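Home Contents Previous section Next section References

3.2 Bench-top bins and the lining of small containers

The second part of the study dealt with what people throw away while seated at a table. Earlier work at the Plaltutbridge site had looked only at floor bins and the large carts behind the kitchen, and it missed a fair share of the small waste - tea bags, torn sachets, the caps and twist ties that never make it across the room. Vishwakarma argued in his notes on the Pestley trial that these items stay on the table because the nearest bin is too far to reach without standing up. We set out to check this in 11 shared workrooms, each fitted with 2 small bins for the length of the trial.

All bins were lined. We left the choice of bag to the people using each room, and most took whatever was in the cupboard, which in nearly every case was a bag made for a larger bin. Figure 4 gives two views of one of the bench-top bins.
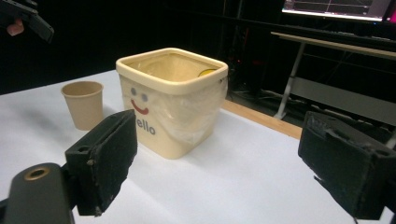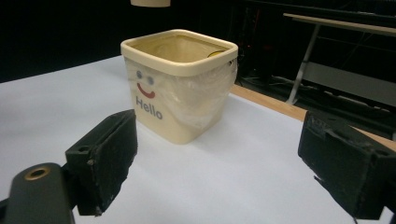

Figure 4. Bench-top bin with liner, two views.

Liner fit had more effect on how a bin was used than we had expected. Where the bag was too big for the container, the extra film had to go somewhere, and users either tucked it under the base or left it hanging over the rim. The bin in Figure 4 is of the second kind, with the bag coming down over the right side and the smiling face on the front left clear. Several people in the Tomar rooms told us they kept the printed side turned toward them and pushed the spare film round to the side or back for that reason. Others cut the bag down with scissors, but this was given up by August in all but one room.

A loose liner also takes up space inside. In the smaller bins the folds closed over part of the opening, and light items such as wrappers sat on top of them and were counted by our checkers as a full bin. We corrected for this by pressing the contents down by hand before each reading. After the correction, 70 per cent of the bins recorded as full turned out to have room left.

Paper cups were treated separately. They were often left standing on the table beside the bin, and we did not record them as waste unless they had been placed inside it. The same rule was used in the Jivedwood rooms, where 5 readings had to be thrown out after a checker tidied the tables first - the colour of the bin and the size of its opening are taken up in Section 3.3.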